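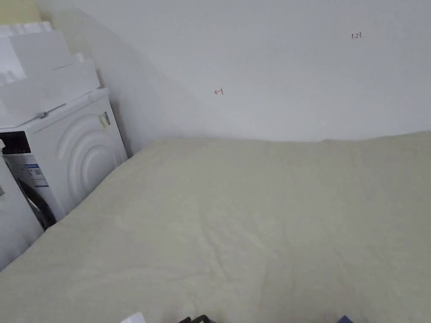 Why Do Bedsheets Get Wrinkles?

Have you ever made your bed, stepped back to admire it, and found lines running all over the sheet? I have! I once spent a whole morning smoothing mine with my hands, and the wrinkles came right back at lunchtime. So I went looking for answers, and I'm going to tell you what I learned.

Let's start really, really small. Lots of sheets are made of cotton, and cotton is a plant. The fluffy part of the plant is made of tiny hairs called fibers. People twist the fibers into thread, and then they weave the thread over and under, over and under, until they have a great big piece of cloth. The label on my sheet at home says 65 percent cotton, and the rest is polyester, which is a kind of plastic (yes, you can sleep on plastic and it feels fine).

Now zoom in even closer, closer than your eyes can go. A cotton fiber is built from long chains, and the chains hold hands with their neighbors. That's what keeps the cloth in its shape. When water gets in, the chains let go and start to slide around. Then the water leaves, and they grab hands again wherever they happen to be. If your sheet was scrunched in a ball at that moment, guess what? It stays a bit scrunchy!

So what does the washing machine have to do with it? Plenty! Inside is a metal barrel called the drum. It tumbles the wet sheet over and over, and then it spins super fast to throw the water out through little holes. Some machines spin more than 1,000 times in one minute. All that spinning presses the cloth against the drum, and every fold gets squashed flat, like a leaf inside a heavy book.

And then there's you. You're warm, you sweat a tiny bit when you sleep, and you roll around. Warm, damp and squished is just how a wrinkle likes it. I'm a terrible wriggler, so my bed looks like a map of the mountains by 7 in the morning.

Try this with an old cotton hanky. (Ask a grown-up first if you want to borrow a nice one.)

Cut it in half. Wet both halves and squeeze them out. Scrunch one half into a tight ball and put a rubber band on it. Lay the other half flat on a plate and smooth it with your fingers. Leave them both until they're all the way dry, and that can take until the next day for the ball. Then open it up and put the two side by side.

When I did mine, the ball had so many creases I couldn't find a smooth patch anywhere. I sprayed it with water, pulled it flat and waited again, and most of them went away. The deepest one is still there, right across the middle.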